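News > Interviews > Robot Software
May
By the Midotberg web desk
14 shares | 2 comments

At Gristinent, the planning software is called Zomix, and the engineer who leads its development does not like when people call it clever. "It is a list of things that must be true before the arm may move," she told me. "Most of my work is to make this list shorter."

Her team has three people. They began with free motion between two points, and later came to tasks where contact matters: pressing, sliding, turning. For these they use a task box with buttons, sliders, toggle switches and a rotary knob.

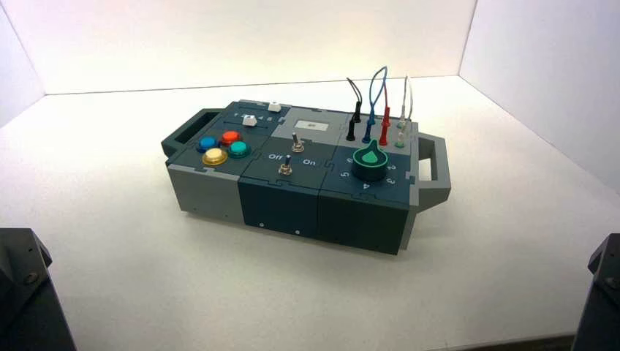 Issue 9, p. 3

I asked which part gives the planner the most trouble. I expected her to say the cables, but she said the knob. "A button has one direction. You come from the top, you press, you go back. With the knob, the planner must decide before the grasp how far the wrist can still turn. If you want to go from 2 to 6 and the wrist is already near its limit, you have a good grasp and a bad plan."

Zomix now checks the whole turn first and chooses the grasp after. This costs 300 milliseconds per plan, and there was some argument in the team if it is worth it. She thinks yes.

Perception is a separate module, named Kneževič. It gives the planner a pose for each part and also a number for how sure it is. The toggle levers are metal, and reflections can move the estimate. "Before, we took the pose and believed it," she said. "Now the planner can ask for a second look from another angle. It was two weeks of work, and I wanted it since the beginning."

The next release will bring a log viewer, which shows why a plan was refused. At the moment the engineers read the refusals in a text file.

9 people found this interview useful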